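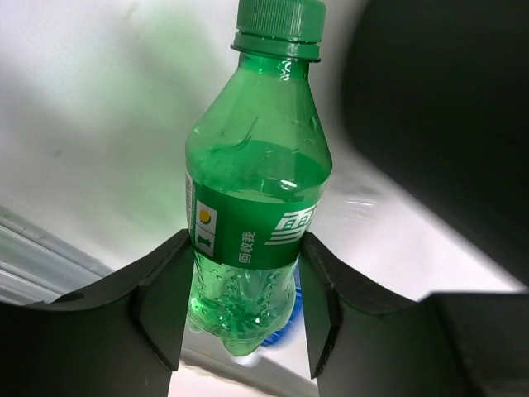
Magazine > Home & Kitchen > Features > Bottles

The green bottle under the sink

Every kitchen has a place where the empties go. At Cayetano Villanueva's house in Clendadbridge it is a crate beside the laundry door, and by August it is usually full of green plastic. He drinks lemon-lime soft drink, his kids drink it, and his mother-in-law brings more when she visits because the Asian grocer near her has it on special. Some of the bottles carry the white character 雪 on a green label, which means snow. Others have English labels. Once the labels come off they are hard to tell apart.

Villanueva used to put the lot in the kerbside bin with the lids on. Then he got a part-time job on the sorting line at Itau, a small recycler on the industrial side of town, and started looking at bottles differently.

"You see what people do to them," he says. "Squashed flat, full of cigarette butts, half a drink still in there. The half a drink is the worst."

A soft drink bottle looks like one piece of rubbish and is usually three. The body is generally PET, the clear stiff plastic marked with a 1 on the base. The cap is normally a different plastic, polyethylene or polypropylene, and so is the ring that stays behind on the neck when you break the seal. The label is a thin film, glued or shrunk on. At the plant the bottles are shredded and the flakes go through a water bath. PET sinks, cap plastic floats, and the two are skimmed apart. That is why many recyclers are now happy to have caps left on, though some councils still ask for them off. Check yours, as the advice changes from one shire to the next.

Colour matters more than most people expect. Clear PET can become nearly anything, including another clear bottle. Green PET can only become something green, or something dark enough to hide it. For years that meant strapping, carpet fibre and the stuffing in cheap doonas. Some drink makers have moved from green bottles to clear ones for this reason and left the green to the label and the cap.

Itau bales its green separately. On the afternoon I visited there were 52 bales of mixed plastic in the yard and three of green, stacked against the fence. Villanueva says the green takes ages to build up. The buyer is a fencing firm called Allitz, which turns it into posts and garden edging in a colour the catalogue calls forest. He has a run of the edging along his tomatoes. It has gone a bit chalky on the north side but hasn't cracked.

Imported drinks add a small complication. Many carry the recycling message in their home language. A label might say 回收我, "recycle me", next to a pair of small icons, and that's perfectly good advice anywhere. Whether you get ten cents for it is a separate matter. Deposit schemes generally want the container registered and the refund mark printed or stickered on the label. If it isn't there, the machine hands the bottle back and it goes in the yellow-lid bin like everything else. Villanueva's mother-in-law was not pleased to learn this after carting two bags to the depot.

Preparing the bottles at home takes very little time. Empty them properly. A bottle with a few mouthfuls left in it is heavier than it should be, and the drink ends up on the paper and cardboard in the same truck. A quick swirl with old washing-up water is plenty, and there is no need to run the hot tap. Leave the label on. If your council wants caps on, squeeze a bit of air out first and screw the cap down. If you're returning bottles for a deposit, don't crush them at all, because the machine has to read the barcode.

Plenty of them never get that far, and a two-litre bottle is a useful thing to have in a shed. The shoulder is a ready-made funnel: cut just above the label and you have a funnel and a pot from the one cut. Poke a hole in the cap and the whole thing becomes a slow waterer for a pot plant. Bae, the community garden behind the Clendadbridge pool, uses 40 of them upside down over seedlings through the frosty months, caps off on mild days and on at night. Green ones let in less light than clear, so the gardeners keep those for lettuce and coriander and put the clear ones over the capsicums.

The garden also keeps a tally. Last year it collected 2,517 drink containers at its gate, and the deposits paid for a new hose reel and a load of mulch. The biggest single item in the tally was water bottles. Green soft drink came well down the list, behind iced coffee.

Villanueva now does the crate once a fortnight. He tips out the dregs on the lawn, checks each label for the refund mark and splits them into two bags, one for the depot and one for the bin. The loose caps go in an ice-cream container on the windowsill. His daughter wants them for a school mosaic and is short of green - the reds and whites were easy - so for the time being he is leaving those ones off.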